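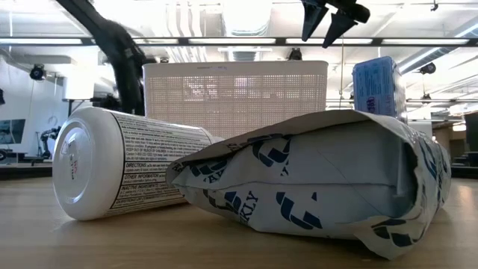 One of the student teams at Lutevthorpe maintains that the Oberholzer two-arm kit should be judged on household goods and nothing else, on the grounds that any arm can pick up a foam cube. The robotics club accepted that argument when it drew up the terms of this review. The kit was assessed over one semester on the sorting task set for the regional student competition, in which a team is given mixed household packages on a tabletop and must place them in a storage basket without damage.

The assessment covers the Oberholzer kit as supplied to schools: 2 arms, 2 grippers, a controller and the teaching software. It was purchased from the club's equipment budget for $2,000, which included a spare set of fingers. The club previously used the Nastach single-arm trainer, and comparisons are made to that product where they may help other schools.

Assembly

Assembly took one full meeting and part of a second. The printed guide is clear up to the point where the cables are routed, after which the drawings become too small to follow. Students who had built the Nastach trainer found the joints familiar. The screws are of good quality and none were stripped. Schools should note that the table clamps require an overhanging edge, and that a table with a deep apron will not accept them.

Performance on the task

Objects used in practice included a pill bottle, a blue cardboard box and a large plastic pouch. Results differed considerably by type.

Boxes presented little difficulty. Once students had learned to turn the wrist to match the angle of the box, the grip was firm and placement in the basket was consistent.

A bottle lying on its side was harder. The pointed fingers meet a round surface at a small area of contact, and if the approach is off center the bottle rolls away from the arm. Several teams chose to grip at the cap instead, with better results. One team wrote a routine in which the second arm steadies the bottle. This worked well but used a good deal of the time allowed.

Soft pouches remain the weak point of the kit. The fingers can pinch a folded edge, but the weight then swings below the grip and the pouch may catch on the rim of the basket. The club achieved acceptable results only after reducing the arm speed to the lowest setting. The Nastach trainer, with its wide flat pads, handled soft packages better, although its reach was too short for the competition layout.

Software and instruction

The teaching software is the strongest part of the package. New members were able to record and play back a simple motion within 15 minutes of sitting down. Recorded motions can be opened and edited as plain steps, and the instructor can limit the speed of both arms from a single screen. The program does not warn the user when the two arms are about to cross. This omission should be corrected in a future version. Until it is, the club requires a second student to stand at the stop button whenever both arms are in motion.

The software keeps a log of every attempt. By the end of the semester the club's log held 600 attempts, and students used it in preparing their written reports. Export to a spreadsheet is supported, but the column headings are abbreviated and are not explained anywhere in the manual.

Durability and support

One finger tip wore smooth in November and was replaced from the spare set. A wrist cable also came loose and was reseated by the students without tools. Zuvetti, the distributor, answered written questions promptly but could not supply a replacement date for the finger pads, which were on back order at the time of writing.

Recommendation

The Oberholzer kit is recommended for high school clubs that have at least one year of experience and a fixed workspace. It is not recommended as a first purchase, for which the Nastach trainer remains suitable at a lower price. Clubs entering the sorting event should order the softer finger pads together with the kit and should begin practice on pouches early in the season.

The club will continue to use the kit through the spring competition. The settings files for the bottle and box routines are available to other schools on request to the Lutevthorpe robotics office.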